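Notebook, Friday, back bench

Started just after nine. Kettle on, radio off, door propped open because the July heat in here is already daft and the slip dries on the brush before I've got it anywhere near a pot.

Today is all glaze. I promised myself I'd sort out the purple before opening another bag of clay, and I've been dodging it for ages, mostly by sweeping. The last batch went on lovely, looked like thick custard, and came out of the kiln the colour of an old bruise. Zachary Grewal says he likes it. Zachary likes everything, bless him, so I'm not counting that as a vote!

What I know so far. The base is the Kulletti white, same as last year, sieved twice. The manganese goes in dry and then gets a proper soak overnight. On the Nornham stoneware it goes brown and sulky wherever it's thin, and on the Rana porcelain it's much cleaner but runs like mad on anything upright. I had one little vase stuck so hard to its shelf that I took a chip out of the shelf getting it off. (Shelf is now the bottom shelf. Please leave it there. If you're putting anything on it, use the batt wash, the tub with the green lid, and not the one with no lid, which is plaster.)

Test plan, then. 12 tiles, half in each clay, marked on the back in oxide. Thin coat, medium coat, thick coat, and then the same again with a pinch more cobalt. I've made all the tiles L-shaped this time so they stand up on their own. Flat ones tell you nothing about running, as I ought to have learned after the mugs. Everything wiped down with a damp sponge first, and the feet waxed a good bit higher than I'd normally bother with.

10.40. First bucket mixed. Too thick, let it down with a mug of water, still too thick, let it down again, now too thin. Typical. Left it to settle and I'll take some water off the top after lunch. Made use of the time by reclaiming the slops under the wheel, which smelled like a pond, and by finding my good rib, which I'd blamed three separate people for pinching. It was in my apron. Apologies all round.

Lunch. Cheese and pickle. Zachary brought in plums and we had a long and fairly heated chat about whether a purple glaze wants to be shiny at all. He's for a satin. I came in today dead set on gloss and now I'm wobbling, because the glossy test from spring does look a bit like boiled sweets, and the one pot of Bollard's that everybody picks up off the shelf in the front room is satin all over. You can't stop touching it. So I've split the bucket, and half of it gets a bit of extra china clay to knock the shine back.

2.15. Bucket settled, water off the top, much better. Dipped the first six. Count of three for thin, slower for the rest. Tongs left marks on two of them, which I've dabbed over with a finger and will regret.

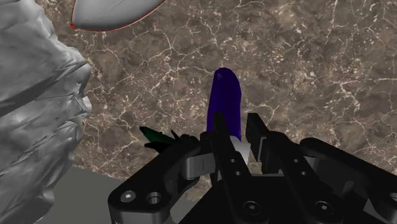 Colour is the bit I keep going round in circles on. I say "purple" and Zachary hears plum, and the label on the cobalt tub promises something closer to ink. What I'm after is a deep violet, a shade lighter down the left flank of the upright piece and going darker towards the right, smooth all the way up and over a rounded top, with nothing sudden in it. On a pot, I reckon the glaze has to do some of that by itself, by thinning a touch where the form turns. Thick coat on a soft curve, in other words, and no sharp edges for it to break over. I'll throw a few tall closed forms next week to try it on, in the Rana, with a good fat gallery of wax round the foot.

3.30. Second lot dipped. All the tiles now drying on the rack by the window. Don't move them, don't breathe on them, and don't be helpful.

Kiln goes on tonight, slow to start with and then up to 1,040 for the first look. Yes, I know that's low for the stoneware. I only want to see what the colour does before I commit to the full firing, and they can go back in afterwards. Cones are in behind the spyhole, and this time I checked I could see them with the door shut.

Still to do:
order more manganese, we're down to the scrapings
wash the sieve properly, mesh is clogging on one side
ask Bollard what goes in that satin, and take cake

Recent entries
Handles that crack, and what I've been doing wrong
Reclaim day and the state of the plaster slab
Spring gloss tests, with grumbling
Sorting the kiln shelves
Sieves, buckets and missing lids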